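Drunddale Evening Classes
Room Care and Table Display, handout for the second session
Tutor: Mared Bevan

Please read this before the class and bring it with you. Today's subject is the upper floor with a railing, and how to dress a table which stands near one. 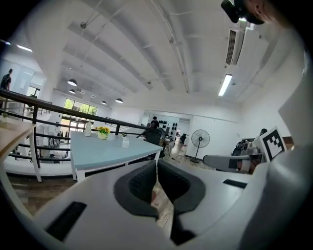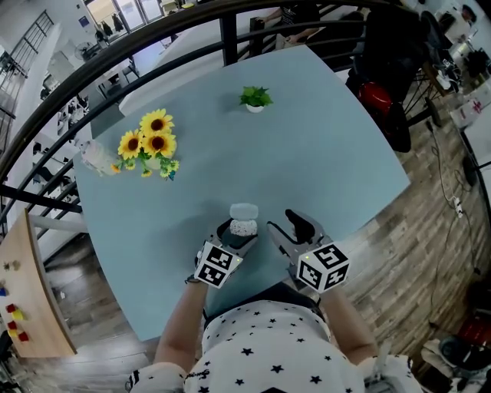 The railing is in both pictures; the sunflowers are in the second one only.

Course Notes, Issue 3, page 8

1. Look up first

Most students begin with the table. I ask you to begin with the ceiling. In the first picture the ceiling is white, with parallel beams and a long white pipe, and dark dome lamps hang from it. Dark lamps under a white ceiling are seen at once by everybody who comes in, so dust on them is also seen. Lamps must be switched off and cool before you clean them. Wipe from the top of the dome down to the rim with a cloth that is only a little damp.

2. The railing

A railing at the edge of an upper floor is for safety, and we don't decorate it. Please do not hang bags, coats or plants on it. Clean the top rail first, then the upright bars one by one, and hold the cloth firmly, for it can fall on a person below. No loose object should be left on the floor beside the bars.

3. The table near the railing

The table in the second picture is a pale blue-grey. On such a quiet colour a strong yellow works well, and the artificial sunflowers with their dark brown centres give it. Their vase is white and the small pot of the green plant is white too, so the two things belong together although they stand apart.

For artificial flowers:
Dust them every 2 weeks with a soft dry brush.
Turn the heads a little so that they do not all look in the same direction.
Let the leaves fall over the edge of the vase.
Keep them out of strong sun, or the yellow will become pale.

Tall things should stand away from the side where people work. If hands must pass over the table, leave the near part free.

4. The floor

The floor is wooden. Sweep along the planks, not across them. On the right of the second picture there are black cables and a white power strip on the floor. In your own rooms, lay cables close to the wall when it is possible, and lift a power strip when you sweep. Never wash near it.

Practice for next time

Choose one table at home or at work. Take everything off, wipe it, and wait 30 minutes before you put anything back. Then write half a page: which things returned, which did not, and what colour you see first from the door. Those who missed the visit to Vestport may write on the table in the Pritchard reading room.

Cloths and brushes are in the cupboard marked Drilta.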